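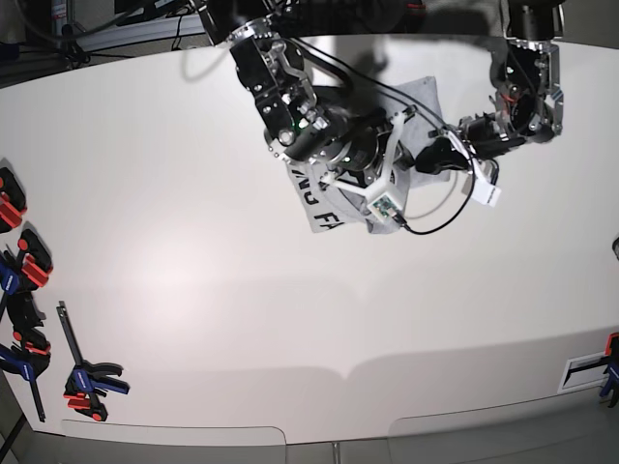 Two black robot arms and a piece of gray cloth on a white table.

Reading the Trukska line log

The monitoring mission on the Trukska line publishes a daily log, and most press reports on the fighting there reduce it to one number. In December that number was 392. Several papers printed it as 392 attacks. The log does not record attacks. It records observations, and the difference is large enough to change how the month looks.

An observation is opened each time a post hears or sees something it can't rule out as weapons fire. If the post at Ernitz hears a mortar and the post at Nenel hears the same mortar, the log gets two entries. They are supposed to be merged at the evening review, and the merge rule is simple: same type, bearings that cross, times within 2 minutes of each other. Anything outside that window stays as two entries. The posts keep time on separate clocks, and Ernitz was running slow for part of the month, so a fair number of pairs were never merged.

Pascal Janssen, who worked on an earlier mission of the same type, sent me his notes on this after my last post. His view is that the raw count is good for one purpose, which is comparing a post with itself from week to week. Adding posts together gives you a figure that depends on how many posts were staffed. Nenel was closed for part of the month after the road was shelled. The total fell that week. Two wire stories called it a lull.

The type column has its own problems. The codes separate outgoing from incoming, but only when the observer saw or heard both ends. Otherwise the entry is marked undetermined. On the Lysenko side of the valley the ridge blocks the sound of the launch and the posts get only the impact, so most of those entries are undetermined. Readers who filter the file for "incoming" lose them all.
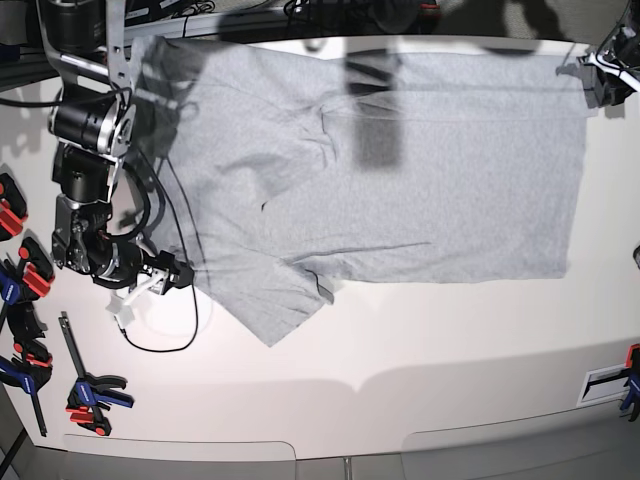 A gray short-sleeved T-shirt on the white tabletop.

Distance is given in bands of 50 meters near the post and gets coarser farther out. This matters for the buffer strip. Whether a round landed inside the strip or short of it is the question both delegations argue over, and at the range of the Ernitz post the band is wider than the strip. The log can't settle it. The mission has to send a patrol to look at the crater, and a patrol needs clearance from both sides. Under the current terms each side has 40 minutes to answer a request. No answer counts as a refusal.

Waqas Rajput asked in the comments whether refusals are published. They are, in the annex, as a separate table with no entry numbers. You have to match them to the log by time and place. I did this by hand for the December file, and Zlata Koval checked my matches against hers. We disagreed on a handful, all of them from the night the power was out at Ernitz. I have left those unmatched.

Tamara Demchenko's suggestion is to stop using the total and report only entries confirmed by a patrol. I see the appeal, but it hands control of the figure to whoever refuses clearance. I would keep three columns: observed, merged, confirmed – and print the refusals beside them.

Corrections to the previous post: Ostap Stetsiuk points out that the northern crossing closes at dusk, and I had given a fixed hour. He is right and the text has been changed. The map still shows the old position of the Nenel post. It moved to the south bank of the river when it reopened, and I will redraw it when the mission puts out the new coordinates, which the Monday bulletin lists as pending.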